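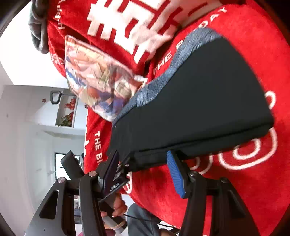 Emrys Prydderch wanted one thing in this posting before anything else: "Tell them about the drops." So we will. Between March and June our hand-held grippers let go of things they should have kept hold of, and we want people to help us find out why.

Call for participants: Pelton grip fault study

We are the Pelton group at Timeck, and we work on grippers with two parallel fingers. People use the hand-held version to do everyday jobs at home, and a robot arm later learns from the recordings. In our last round we logged 2,957 grasps. In 100 of them the fingers opened partway with the trigger still squeezed. Most were harmless, but one sent a full jar onto a tile floor, and in 3 cases the finger joint snapped shut again and pinched someone's hand. No one needed more than a bandage. We stopped the round that afternoon anyway.

Now we're starting up again, and we're really excited about it! Bonex rebuilt the joints for us, there is a new guard over the linkage, and what we need is 16 people with ordinary, busy homes to put it all to work.

What you'd do
Pick up, move and put down your own household things: cushions, pads, bags, boxes, folded clothes. Soft and flat items are the ones we know least about, so please bring on the odd shapes. Sessions run two hours, mornings or evenings, with breaks whenever you like.

If the grip slips, let it fall. Don't grab for it. Then say "slip" out loud and write one line in the fault log (Qudah, our logging app, takes about as long as a text message).

Who can join
Adults 18 and over who can comfortably hold a light tool in one hand. Left-handers, please apply, we had hardly any last time! No technical background needed.

Not suitable for anyone with a current hand or wrist injury. Glass, knives and hot liquids stay out of every session.

Pay is hourly, training included, and you can stop at any point and still be paid for the full session.

To apply, send us a few lines about your home and the hours that suit you, with "Pelton" in the subject line. Emrys reads all of them and will call you back.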